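Re: kitchen arm, sim runs before September

Sorry for the slow answer, on site all morning. Quick one before the call. Stitia sent the renders from the Prirkden kitchen setup, same arm and counter we'll be planning around.

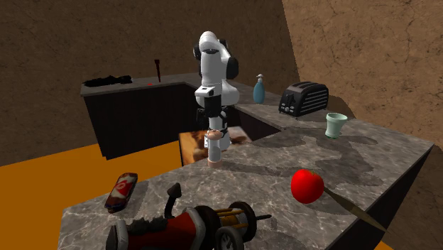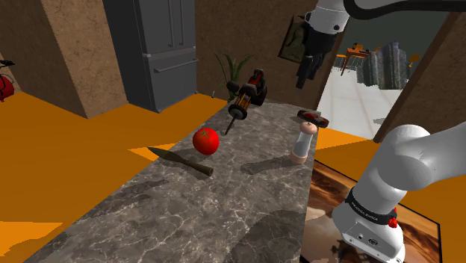
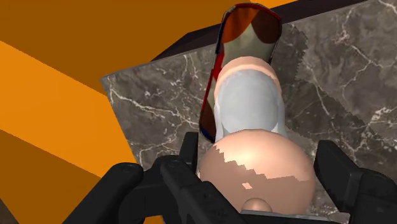

## What was asked

> Are we losing the morning prep shift when the arm goes in? People here would like a straight answer. And who clears the counter, us or it?

## What I know

- Prep shift stays thru September. After that 2 people move to packing – same pay, hours still open.
- Clearing the counter is us for now. Lindqvist wants it to do that part later.
- 428 sim runs so far, they want 500 before anyone signs.
- Training is paid. Got that in writing.

Not settled: who gets called when it stops mid shift. Aleo says their desk, the contract says "site staff". That's us, and I dont like it – a new job with no hours attached. Want it fixed before the start date.

Send me your questions tonite if you can, will bring them all to the call.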